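Table de Barnunton

La table de Barnunton est un poste de manipulation à deux bras robotisés, assemblé dans un atelier partagé à partir de profilés d'aluminium, de visserie récupérée et d'une quantité de câble que ses auteurs ont renoncé à justifier. Elle sert à ranger de faux fruits et de faux légumes. Ses détracteurs font remarquer qu'un enfant de quatre ans y parvient sans alimentation électrique ; ses partisans répondent que l'enfant, lui, ne se laisse pas reprogrammer.

Origine

Le projet est lancé un mois de mai par Mahtab Hassanpour, ancienne régleuse de machines à coudre industrielles, et Mereana Trevaskis, menuisière de formation. La première voulait un bras, la seconde une table. Le compromis — deux bras sur une table — figure dans le cahier de l'atelier, suivi de la mention « provisoire », qui n'a jamais été rayée.

Le nom de Barnunton est celui de l'atelier. Les constructrices avaient d'abord retenu « Double Heydari », du nom du contrôleur moteur employé sur le premier prototype, mais ce contrôleur a grillé le soir de sa mise en service et l'appellation a paru de mauvais goût.

Structure

Le plateau, en bois clair, est ceinturé d'un cadre en profilé d'aluminium noir à rainures. Le choix du profilé fut l'objet d'une longue querelle. Trevaskis défendait un piètement en hêtre assemblé à tenons, plus beau et plus silencieux. Hassanpour faisait valoir qu'on ne déplace pas un tenon de trois millimètres un dimanche soir. L'aluminium l'emporta, et le cadre a depuis été démonté et remonté assez souvent pour que la question du dimanche soir soit considérée comme tranchée.
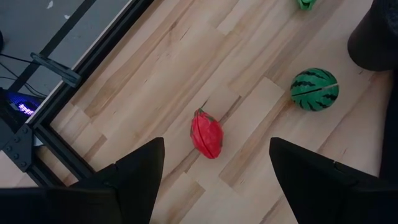 La rigidité du cadre conditionne tout le reste. Un bras qui freine brusquement transmet son élan au plateau, et un plateau qui oscille déplace les objets avant que la pince ne les atteigne. La première version, dépourvue d'équerres, produisait un effet que le cahier de l'atelier décrit comme « la salade qui s'enfuit ». Des renforts d'angle et des jambes de force ont été ajoutés par la suite. Le devis final du châssis, bras non compris, s'élève à 2 266 euros, somme que Trevaskis cite volontiers en présence de visiteurs, à côté du prix du hêtre.

Bras et pinces

Les deux bras sont fixés de part et d'autre du plateau, face à face ou presque. Chacun se termine par une pince à deux doigts noirs, dont les faces internes ont connu plusieurs dessins successifs. La variante dite Drirkent, à coussinets souples, tenait remarquablement bien les objets et refusait ensuite de les lâcher. La variante actuelle, plus anguleuse, lâche très bien. Le cahier précise qu'elle tient aussi, « dans l'ensemble ».

Le câblage court à l'extérieur des segments. Une gaine interne avait été prévue sur les plans ; elle supposait de démonter 216 vis pour remplacer un connecteur. Les boucles apparentes qui en résultent donnent à l'ensemble l'allure d'une plante grimpante mal taillée, mais un câble défectueux se change pendant que le café passe.

Objets manipulés

Les objets d'essai sont des aliments factices de dînette, complétés par un bac en plastique transparent et un morceau de tissu noir. La doctrine de l'atelier veut qu'un objet d'essai soit bon marché, reconnaissable et impossible à abîmer, trois critères que les vraies fraises ne remplissent pas. L'expérience fut tentée une fois. Elle est consignée dans le cahier sous forme de tache.

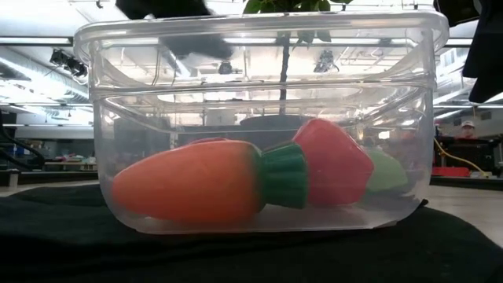

Le bac transparent passe pour la principale difficulté du dispositif. Une paroi translucide renvoie l'éclairage du plafond, adoucit les couleurs de ce qu'elle contient et laisse voir le décor à travers, si bien qu'un logiciel peu méfiant peut situer le contenu un peu partout dans la pièce. Hassanpour a proposé de peindre le bac. Trevaskis s'y est opposée au motif que les bacs du monde réel ne sont pas peints, argument qu'elle avait curieusement négligé à propos du hêtre.

Le tissu est plus sournois. Il glisse, il plisse, et un bras qui accroche un pli emporte avec lui le bac et son chargement. La procédure recommandée consiste à saisir l'objet par le haut, à le lever franchement et à ne rien tenter d'élégant.

La question de la plante

La présence d'une plante en pot parmi les objets de travail constitue l'aspect le plus discuté du projet. Elle fut introduite à titre d'obstacle, les feuilles ayant le mérite de masquer ce qui se trouve derrière elles selon des contours que personne n'aurait l'idée de dessiner. Son pot fournit en outre à la pince une prise large et raisonnablement honnête.

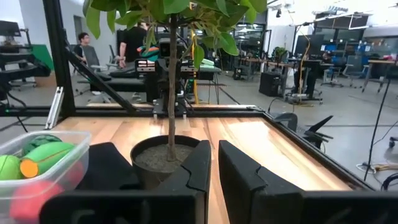 Deux écoles s'affrontent quant à la méthode. L'école dite du contournement soutient que les bras doivent apprendre à travailler autour du pot sans le toucher. L'école du déménagement estime qu'il faut d'abord pousser le pot, puis travailler tranquillement. Chaque constructrice appartient à l'une des deux, et en change lorsque l'autre la rejoint.

Coordination des deux bras

Le partage du plateau entre les bras obéit à une règle de priorité simple : le bras qui porte un objet passe devant celui qui n'en porte pas. Si les deux sont chargés, le droit attend. Cette règle, dite d'Alldale, d'après la rue où se trouve l'atelier, a remplacé un planificateur de 19 pages dont la qualité principale était d'arrêter les deux bras en même temps, par courtoisie.

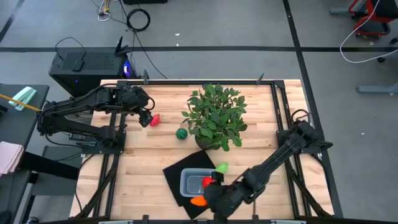 La répartition des tâches découle de cette règle et de la géométrie du plateau. Un objet resté à l'écart du bac revient au bras le plus proche, quitte à ce que l'autre patiente. Le petit objet rouge, apparemment un piment factice, couché sous la pince gauche ou peu s'en faut, relève ainsi du bras gauche, tandis que le droit s'occupe du bord du bac et de l'objet rouge qui s'y trouve. La petite boule verte rayée, à gauche du pot, est un cas plus délicat : elle roule, et la plante complique l'approche par la droite. L'usage veut qu'on la garde pour la fin.

État actuel

Une révision du câblage, annoncée pour le dimanche 1er janvier, a été reportée faute de participants. La table reste en service et le cahier de l'atelier en est à son troisième volume. Trevaskis a dessiné un nouveau piètement en hêtre, dont les plans sont consultables sur demande ; aucune demande n'a été enregistrée à ce jour.

Voir aussi : Pince à deux doigts ; Profilé à rainures en T ; Dînette ; Hêtre (bois d'œuvre)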